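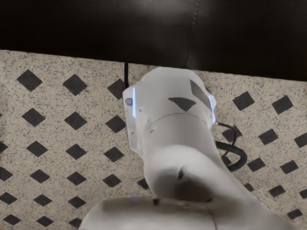 Forums > Simulation & Software > Product Talk > Zaneo room packs, worth paying for?

Started by tablesaw_tess, 2025-02-04

Filed under: simulators, paid add-ons, arms and grippers

tablesaw_tess
So I finally caved and paid for Zaneo, the one with the furnished room packs, and I've had it for 9 days now. Figured I'd write up where I'm at and see if the rest of you landed in the same spot. I'm on the $29 a month plan, home license, using the Stimel arm model that comes with it.

The good stuff first. Setup was painless! I had the arm moving before my coffee got cold, and I'm somebody who once lost a whole December vacation to a bad install of something free. The floors and furniture look great too. I went with the diamond floor and the dark wood table and I've been practicing reaches around the table ever since.

The not so good: the cable. It's drawn on the arm, a nice shiny black loop, but as far as I can tell the solver doesn't know it exists. I can fold the arm up in ways that would snag a real cable in a heartbeat and I don't get so much as a warning. Am I missing a setting?

grumblebot
You're not missing a setting. It's decoration. I asked support and Emiko Imai wrote back (she's been really decent every time I've bugged her) and said cables are visual only in the current version. Which is fine, but then say so on the sales page. I canceled over it. For that kind of money I want physics, and you're mostly paying for wood grain.

pdx_marlo
Oh come on, a cable that really drags and bends would bring most home computers to their knees. Put a fat keep-out shape around that side of the arm and move on with your life. Took me 20 minutes, and I was watching TV.

grumblebot
I know how to make a keep-out shape, Marlo. My point is I can do that in the free stuff.

tablesaw_tess
Ha, ok, I'll try the keep-out shape tonight. My bigger question is collisions with the furniture anyway. The table has a curvy front and a set-back panel under the top, between two chunkier blocks, and I want to bring the gripper right up under there without touching. I've been creeping it in a hair at a time with the gripper camera view open.

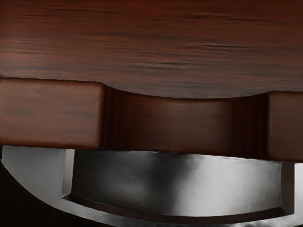 The trouble is I don't trust the contact report. Sometimes it says touching when I can still see a sliver of shadow between the wood and the metal. My guess is the collision shape for the table is just a plain box and it's ignoring the curve, but I haven't found how to turn on the overlay so I can check.

SosinaAssefa
Hi Tess! Overlay is under View, then Debug, then Shapes, and you have to pause first or the menu stays grayed out (yes, that's dumb). I teach a night class on this program, so I've had that question a lot. Some of the furniture does ship with simplified shapes. There's a detail slider on each object that goes up to 4, and mine came set at 1. Crank it on the table and leave everything else low.

Your guess about the curve sounds right to me, but look at the overlay before you change anything so you know what you're fixing.

pdx_marlo
Didn't know about the slider! I've been building my own shapes like a chump.

old_tratitz_user
I'll be the annoying one and say try Tratitz. Uglier by a mile - the tables look like cardboard - but what you see is what you collide with. I switched over from Zaneo and haven't missed the pretty floors. There's a Shibata gripper model for it too if you dig through the add-ons.

SosinaAssefa
I like Tratitz fine for arm-only work. My students are training with camera images though, and cardboard tables don't do them any favors.

grumblebot
Agree with old_tratitz_user, for the record.

tablesaw_tess
Sosina, THANK YOU. Paused it, found the overlay, and yep - big flat box straight across the front of the table, right over the curve. Slider's at the top now and it's re-baking the shapes as I type, with the fan going like crazy. I'm keeping the subscription another month at least. Marlo, how far out from the arm did you make your keep-out shape? I don't want to lose half my reach on that side.

pdx_marlo
Start with it wider than you think, then shave it down till the elbow moves the way you want. I can send you my file when I'm back at my desk.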